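Trenesum Tabletop Planning Set
Data card, revised 7/10/19

Summary
The Trenesum set contains 1,564 simulated episodes for testing grasp planners and motion controllers on a single robot arm with a parallel gripper. All episodes were rendered in Ruawai, the simulator maintained by the Ulow laboratory. Household objects rest on a table beside the arm, and the rest of the room is furnished.

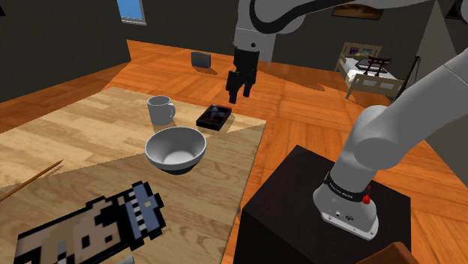 Simulated room with table, arm and open floor. Nothing is held in the gripper.

Contents
Each episode folder holds color frames, joint positions, gripper state and the planner log. Object poses are stored in the base frame of the arm. Room layout, lighting and object placement are set by the episode seed – the same seed always gives the same room. 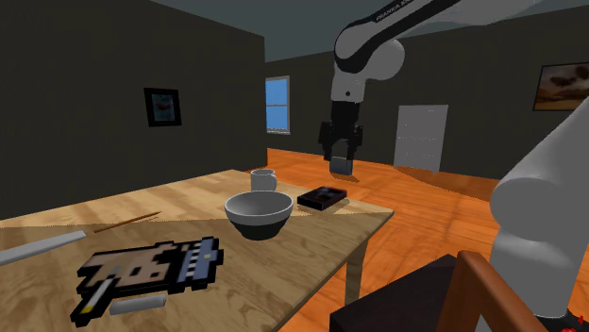
Planner logs record every candidate path, including those rejected for collision. The planner is limited to 500 candidates per request and stops after 3 failed requests. A held object is added to the collision model of the arm until the gripper opens.

Splits
200 episodes are reserved for testing. Their seeds are not shared with the training split.

Known limits
Contact forces are not recorded. Logs written before Rolness 3 use the older joint order and must be converted with the supplied script before playback.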